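# Wipe the pads first

3 September 2022

I've been looking after the hand grippers at our shop for long enough now to have opinions, and the main one is this: we spend too much of our attention on software and too little on the rubbery bits that touch things. I know, I know. The person who carries the screwdriver thinks the screwdriver matters. But hear me out, I've got a whole pile of worn pads in a drawer at the Wijesinghe building and I'm willing to show them to anybody who stops by.

We run Vastura grippers, the kind you carry by hand with a camera looking down past the fingers. You squeeze, the fingers close, and everything the camera sees gets saved so that an arm can learn from it later. The whole tool is simple! There's a body, a bracket, a pair of finger pads and a lens. When people hear I do setup and repair for these they picture me hunched over circuit boards, and I have done that maybe twice. Most of my day goes to pads, screws, cables, and a printed marker that somebody has leaned on.

The marker is where the arguments start. Every gripper gets checked against one before it goes out, so Prolleleo (that's our recording program) can work out where the lens is sitting compared to the fingers. It's a dull job. You hold still, you tilt, you hold still again, and the number on the screen either comes down or it doesn't. If it comes down you're free to go, and if it doesn't you start looking for whatever moved.

The lazy view, and I held it for most of my first year, is that you do this once when the tool is built and then leave it alone. The bracket is bolted on, so what could shift? Well, plenty. People set these things down hard. They hang them by the cable. They stuff them nose-first into backpacks. I had unit 694 come back in April with its bracket so slightly twisted that I couldn't see it by eye, and I only caught it when I laid it against a good one and saw a sliver of light between them. It had been out on jobs like that, and all the recordings from it had the fingertips in the wrong place by a hair. A hair is plenty when you're trying to pick up a washer.

So these days I check at the start of every session, in the same room where the work is going to happen. I don't care that it was fine on the bench. Light from the windows is different from light on my bench, and the ride over in a case is a ride over in a case. I also like doing it with the day's props already set out, as you find out right away whether something tall is going to get between the lens and the marker.
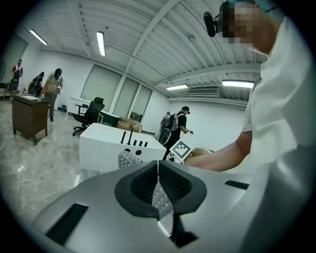

*Marker by the white box with the levers, finger pads up close.*

Now, Imtiaz Gazi and I disagree about this, and he's a smart guy, so I'll give his side a fair shake. He plans the sessions and he sees the clock running. His point is that a room full of people in gear is expensive, and every minute I spend waving a square of printed paper around is a minute when no work gets done. He'd like me to check on the bench, sign a tag, and trust the tag until the end of the week. He says the software can flag a bad unit from the recordings afterward.

It can, sort of! Prolleleo is decent at spotting a gripper that's way off. What it can't do is give you back the afternoon. By the time the warning shows up, the props are packed and everyone's gone home, and you're left deciding whether to toss the recordings or keep them and feel a little guilty. We've kept some that I would have tossed. I said so at the time and I'm saying it here too.

The other half of my complaint is the pads themselves. Ours have a textured face that grips beautifully when it's clean and gets slick as a bar of soap when it's full of dust. Cardboard is the worst thing for them. You wouldn't think a box could do much harm, but it sheds this fine brown fluff that works its way down into the pattern, and then your fingers start to slide on anything glossy. The person carrying the tool doesn't think "dirty pad." They squeeze harder. So now you've got somebody teaching a machine to crush things, all for want of a damp cloth.

My rule is a wipe before each session and another one whenever cardboard's been handled. Plain water on a cloth with no lint in it. I don't let anyone use alcohol on mine, I tried it on an old set and the surface went chalky within days. Maybe it was a bad batch. I still won't have it on my bench.

I swap pads in pairs at 500 hours, or at 200 if they've been living with boxes and sandpaper and other rough stuff. People try to talk me into changing just the worn side. Please don't. A fresh pad against a tired one closes a touch off center, the seam between them wanders, and then you've undone the marker check you just spent all that time on. Take both off, clean the seats under them, put both new ones on, close the fingers gently and look down the seam against a bright wall. If it's even from end to end, snug the screws. If it pinches at one end, back everything off and try again before you blame the pads.

And write it down! I asked Hulinon, who supply our spares, for paper labels we could stick inside the case lid, and I put the swap date and my initials on every one. It's a goofy little system. I could have it in a spreadsheet, and we do have it in a spreadsheet, but the spreadsheet isn't in the room when somebody picks up a gripper and wonders why it feels sticky.

I'll admit where I'm weak. I'm slow. I've been told that I get precious about screws, and there's a fair chance that some of my checks catch nothing for weeks on end and could be dropped without any harm. If Imtiaz came to me with a pile of tags and showed me that the bench check holds up all week, for every unit, including the ones that travel, I'd go along with it (grumbling). He hasn't so far. What we've settled on for now is that I show up early enough to have the first gripper checked before people are in their gear, and I do the spares while they're warming up.

What I'd really like is for the people who carry these tools to do the wipe and the marker themselves. It isn't hard. I've taught it in the time it takes to drink a coffee, and the ones who learned it treat the grippers better afterward, they stop hanging them by the cable, they tell me when a screw feels loose. I've got a one-page sheet, laminated, with the steps in the order I do them. If you're at Wijesinghe and you want a copy, they're in the top drawer, on top of the dead pads. Take a cloth too.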